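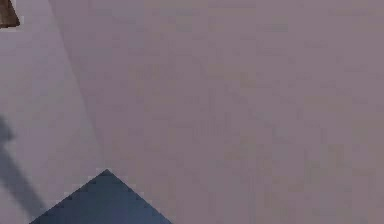

January, late. Rain until three, then just grey.

Finished the chore list for Bistamdale this morning and sent it over before lunch. It came to 774 lines in the end. The plan was 1,000, but a good many of those were the same job written down twice with a different noun, and I would sooner send a short list I can stand behind. "Wipe the shelf" and "wipe the other shelf" are one job as far as I'm concerned. They may disagree. They pay by the line, so I have cost myself a bit there.

Spent the afternoon on the washroom section. It is all simulated for now, two walls, a floor and the fittings, and the machine has to learn its way about in that before anyone lets it near real plumbing. I had put bathrooms down as easy when I started this work in the autumn. Small room, hard surfaces, everything bolted down. Kitchens were going to be the difficult ones, with all the drawers.

I have changed my mind. In a kitchen most of the work is picking a thing up and putting it somewhere else, and the machines are fair at that now. The Rurnex arm will move a mug from one side of a worktop to the other all day and only drop it now and then. Cleaning a basin is a different sort of job. You pick up the sponge, which is easy enough, and then you have to press, and keep pressing the same amount while the surface curves away from you. Press too little and you have stroked it. Press too hard and the sponge folds up or the wrist stops dead.

I timed myself at home doing ours last night. It took about 2 minutes, including behind the taps, and I was thinking of something else the whole while. I tried to write down what my hand was doing and got half a page, most of it crossed out.
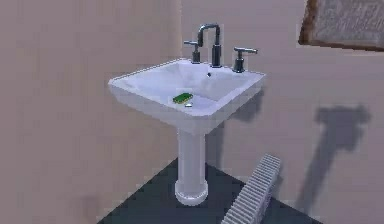
The taps are what I keep coming back to. Two levers and a tall spout along the back of the rim means three narrow places to get a sponge round, and the gripper is wider than my hand. I wrote the steps as follows and will look at them again tomorrow:

Take the sponge from the bowl.
Wipe the inner slopes, back first.
Wipe the rim, front and sides.
Wipe between spout and handles.
Wipe round the drain.
Put the sponge back where it was.

Step four I have marked "optional", which feels like cheating. A person who skipped it would be told about it. But if I leave it in as required then every run fails, and Bistamdale learn nothing from 200 failures in a row that they wouldn't learn from one.

There is also the matter of what counts as clean. The simulated basin is never dirty in the first place. The score goes by how much of the surface the sponge has passed over, so a machine can get full marks for covering it all and never shift a speck of toothpaste. I raised this on the call and was told it was a known thing and would be looked at in the next version. I wrote that down with the date beside it, as I have done before.

Vaher rang at four. They want to know if any of this will be fit for the workshop by summer – sweeping under the benches, emptying the swarf trays, wiping down the lathes at the end of a shift. I said sweeping, yes, if they keep the floor clear. Trays, perhaps, with someone standing by. The lathes, no. It is the basin over again with more corners and oil on it. They were decent about it. I think they had hoped for a different answer and had already told people upstairs to expect one.

My own view has not moved much since Christmas. Carrying and fetching are nearly there. Folding is further on than I thought it would be, although slow. Anything that needs a steady rub against something is not ready, and I would not buy a machine for it this year or next. I'd put washing windows in with that, and scrubbing pans, and getting the line of grime off the bottom of a shower door.

Drulturari have brought out a wiping attachment with a soft pad on a spring, so the pad does the giving and the arm needn't. Sensible idea. I have asked for one on loan. If it comes before the end of the month I'll try it on the real basin downstairs, pedestal and all. The pedestal isn't on anyone's list yet and ours collects fluff round the foot.

Supper was leek soup. Still need to do the floor section: mopping, skirting, behind the radiator. Left the radiator for tomorrow. I don't know how I would tell a machine to do the back of it when I can't do it properly myself without the long brush, and the long brush is in the loft.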